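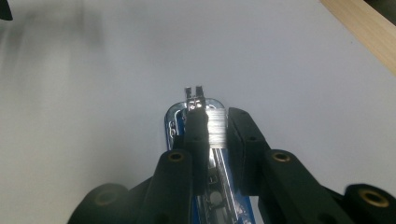 Fig. 1. Blue-and-silver tool held in a gripper.

Unit 4 handout: Reading a coach's record
Instructor: Armindo Morais

Before you come to class, read the two coach bios in the packet (Driswood and Tekari). Then read them again with a pencil and mark every number. Most of you will come away impressed after the first reading. I'd like you to be less impressed after the second.

1. What a bio is for

A coach bio on a team site is written by the team. The person writing it wants recruits to sign and parents to relax. I have no quarrel with that, but you shouldn't treat it as a record. Records are kept somewhere else, and in college and club softball they are often kept badly.

2. Career wins

The Tekari bio says the head coach has 204 career wins. Fine. Over how many games? The bio doesn't give losses. It doesn't say whether fall scrimmages are in there, and the schedule pages I could find suggest that some of them are. It also folds in her years as a co-head coach at Louro, where the other co-head coach claims the same wins in her own bio. Two people can share a dugout. I'm less sure both get to carry the full total to the next job.

Ask of any win total:
Who was head coach on paper that season?
Are ties and forfeits counted, and how?
Did the club play a full schedule or a lot of short tournament games?
Who were the opponents?

The last one gets skipped all the time. A travel team can pick its tournaments. If you enter weak ones you will win.

3. "Turned the program around"

Driswood went from a losing season to a winning one in the coach's second year. The bio calls this a culture change. Look at the roster. Five starters came back, the best pitcher in the league graduated from a rival, and the team dropped two of its hardest road trips. Maybe the culture changed too. How would you tell? I've asked coaches this for years and mostly get stories about 6 a.m. lifting.

Bad seasons also tend to be followed by better ones whoever is in charge. Coaches get hired after bad seasons. Put those together and a new coach will look good about half the time for free.

4. Players "developed"

Both bios list all-conference players. Neither says how those players were rated when they arrived. Vilham keeps the best file I know of for this, with 118 players tracked from their first tryout to their last season, and even there the early ratings come from scouts who were friends of the club. Use it, but say so in your paper.

Faustine Lemaire (guest, week 6) disagrees with me on this section. She thinks a good coach's effect on pitchers shows up clearly by the second spring and that I'm asking for proof no sport could give. Bring her your questions. She has coached and I have not.

5. Assignment

Pick one bio from any softball program, college or club. Find an outside source for every number in it. Where you can't find one, write "no source" and move on. Don't guess, and don't email the coach.

Two pages, typed. Attach your marked-up copy of the bio. Papers that say the coach is "passionate" will be handed back.

Due April 20, 2025. If you took the incomplete in December, see me first about which bio you're using.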